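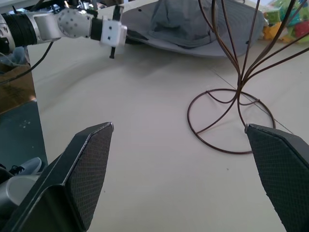 Sunham's pressing numbers are getting passed around again and I still don't buy them. Stestix has them top of the division for "high regains" and everyone is treating that as proof Cristóvão Carrilho has built some kind of monster. Watch what happens when the first wave gets beaten. The two center backs split like those two black gripper fingers, wide open with nothing in between, and any striker who can run in a straight line is through on goal.

2/ A high regain, the way Stestix counts it, is any time you get the ball back in the attacking third. That includes the goalkeeper shanking one straight to your winger. It includes throw-ins. I went back through the July games and a lot of Sunham's best "press" was the other team being bad at kicking.

3/ Then there's Pindix, the index the club itself likes to quote. One number, comes out after every match, supposed to tell you how intense a team was. I've asked twice how it's weighted. Got a link to a page that says it's "holistic."

4/ For the record, Pindix had Sunham higher in the 3-1 loss at home than in either of the wins that followed. 3,635 people in the ground that night and I doubt many of them went home talking about intensity. Chasing the ball for an hour does look intense, I'll give it that.

5/ Possession in that game: 51 percent. So they had half the ball, pressed "better" than anyone in the league, and lost by two. Something in that sentence is wrong and I don't think it's the scoreline.

6/ The Gouveia question. He's played 1,198 minutes and he's the one holding midfielder they have who will stay put when both fullbacks go. He sits, somebody gets caught upfield, he covers. None of that shows up as a regain, because the ball is usually sixty yards away when he does it.

7/ When he was out they gave up seven goals in three games. Carrilho said after the last one that the structure was "the same with or without any single player." I watched all three. It was not the same. 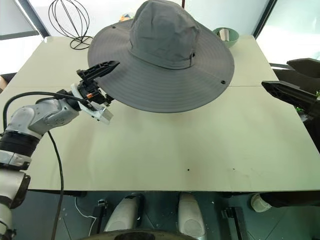

Gray bucket hat with a wide brim.

8/ People keep telling me Carrilho did this at his last club and it worked. Did it? They finished fifth with the second-biggest budget in the league. They were fun until spring and then teams started going long over the top, same as they're doing now.

9/ I don't think he's a bad coach. The training work on set pieces is obvious and the kids he's brought through can play. I just want someone to show me a stretch of games where the press wins matches against teams that can pass.

10/ Next two are against sides that build slowly from the back with a keeper who's good with his feet. If Sunham wins both with Gouveia on the bench I'll come back here and say I was wrong. If it's another big Pindix number and one point, please don't send me the graphic.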